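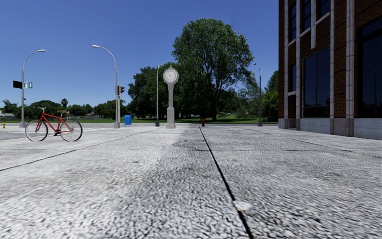

Test street, sidewalk side. The clock and the hydrant are on my list every day.

1/ I work at Iltano, in the team that checks simulated streets for delivery robots. People ask me what automation changed in our office, so I will try to explain it in a short thread.

2/ Before, we were 5 people and we placed every lamp, tree and mailbox by hand. One street took 18 working days. I knew each corner like my own kitchen.

3/ In July we got Wukis, a tool that builds the street from a plan. Now I come in at 8 and the new street is waiting for me. My work is to look for what is wrong in it.

4/ It is different tiredness. Placing a lamp is calm work. Checking is all attention. In my first week I wrote 226 notes, and many of them were about joints in the pavement. A small wheel cares very much about a joint.

5/ Nobody lost the job, I want to say this clearly. But 2 of us moved to the Etgate office to work on the robot's braking, and I miss them at lunch. Our room became quiet.

6/ My colleague Elsie Pirihi asked the managers for one good thing: each person still builds one street per season by hand. They said yes. She says if we stop building, we will forget how to see mistakes. I agree with her.

7/ My own street for this season is called Núñez. It has a steep curb and too many bicycles. The robot will not like it.

8/ If your work also changed from making to checking, please write me how you organize your breaks. Mine are still not good.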